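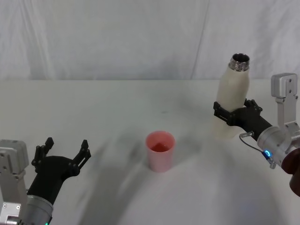 Ein Becher muss in eine Hand passen, die gerade an etwas anderes denkt, meint Tharushi Wanigasekara, und deshalb findet sie die meisten Becher zu groß. In ihrer Küche in Gronow hat sie die großen nach hinten gestellt. Vorne stehen die kleinen, auch die von den Kindern, und alle trinken daraus.

Magazin > Wohnen > Küche und Tisch
Oktober | Von Melquiades Ledesma
Startseite Wohnen Kochen Garten Abo

Der kleine Becher und die große Flasche

Als ich nach Gronow gezogen bin, besaß ich genau einen Becher. Ich hatte ihn in Bamora gekauft, am Bahnhof, weil der Kaffee ohne Becher billiger war. Er hat vier Jahre gehalten und mehrere Wohnungen gesehen. Seit dieser Zeit interessiere ich mich für eine Frage, die vielen Leuten klein vorkommt: Woraus trinken wir am Tag, und warum gerade daraus?

Für dieses Heft haben wir unsere Leserinnen und Leser gefragt, welches Gefäß sie am häufigsten in die Hand nehmen. 1.667 Antworten kamen zurück, viele davon mit langen Erklärungen. 802 Personen nannten einen Becher oder eine Tasse, 535 eine Flasche. Der Rest verteilte sich auf Gläser, Schalen, Marmeladengläser mit und ohne Deckel und, in einem Brief aus Clisadbridge, auf die Kappe einer Thermoskanne.

Was mich überrascht hat: Die meisten schreiben über den Becher und die Flasche zusammen, wie über ein Paar. Die Flasche bleibt auf dem Tisch stehen und hält die Temperatur. Der Becher wandert. Man füllt ihn nur halb, trinkt ihn aus und füllt ihn noch einmal. Tania Jayawardena beschreibt in ihrem Brief, dass sie ihren Tee früher immer kalt getrunken hat, weil sie ihn im großen Becher vergaß. Jetzt gießt sie sich kleine Mengen aus der Isolierflasche ein. Sie trinkt damit nach eigener Rechnung mehr, und der letzte Schluck am Nachmittag ist noch warm.

Ich habe es zwei Wochen lang ebenso gemacht. Am Anfang störte mich das Aufschrauben. Eine gute Isolierflasche ist dicht, und dicht bedeutet, dass man beide Hände braucht. Später habe ich gemerkt, dass gerade dieses Aufschrauben eine kurze Pause ist, und ich habe sie gern angenommen. Am Schreibtisch schaue ich dabei aus dem Fenster auf den Hof, wo der Nachbar seit dem Sommer ein Fahrrad lackiert.

Auf die Form kommt es mehr an, als man denkt. Ein Becher, der sich nach unten verjüngt, lässt sich gut stapeln und gut greifen, aber er steht etwas weniger sicher als einer mit geraden Wänden. Bei einer hohen Flasche ist es ähnlich. Sie nimmt auf dem Tisch wenig Platz, und wenn ein Ellbogen sie trifft, fällt sie. Auf einer glatten Tischplatte rate ich, beides etwas nach hinten zu stellen, und die Flasche auf die Seite der Hand, mit der man nicht schreibt.

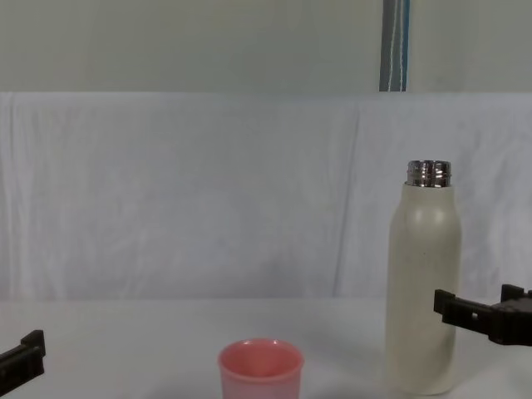
Rosa wäre ihm früher nicht auf den Tisch gekommen, schreibt Gayan Siddiqui, und nun sei es der einzige Becher, den er morgens ohne Brille finde. Er hat ihn von seiner Tochter übernommen, als sie auszog. Die cremefarbene Flasche dagegen hat er selbst ausgesucht, und sie ist ihm schon zweimal in einer fremden Küche stehen geblieben, weil sie vor der hellen Wand nicht auffiel.

Über die Farbe haben wir überhaupt sehr viel Post bekommen. Wer einen hellen Tisch hat, wünscht sich oft auch helles Geschirr und ärgert sich danach, dass alles ineinander verschwimmt. Ein kleiner rosa Becher auf einer weißen Fläche ist leicht zu sehen, und er macht den Tisch freundlicher, auch wenn sonst wenig darauf steht. Creme ist schwieriger. Neben reinem Weiß kann es gelblich wirken, im Abendlicht sieht es wieder sehr schön aus.

Bleibt die Pflege, nach der auch gefragt wurde. Matte Oberflächen zeigen weniger Kratzer, aber Tee hinterlässt an ihnen gern einen Rand. Bei mir hilft Natron mit wenig Wasser, drei Minuten einwirken lassen und mit einem weichen Tuch abreiben. Die Flasche wasche ich mit der Hand und lasse sie offen trocknen, mit dem Deckel daneben. Rezaul Mollah, der Haushaltswaren in der Pramanik-Passage verkauft, bekommt fast jede Woche eine Flasche zurück, die riecht. Meistens ist es die Dichtung im Deckel. Man kann sie vorsichtig herausnehmen und einzeln waschen, und er zeigt es den Kunden gleich an der Theke.

Den Becher aus Bamora habe ich übrigens noch. Er hat einen Sprung und steht jetzt mit Bleistiften auf der Fensterbank.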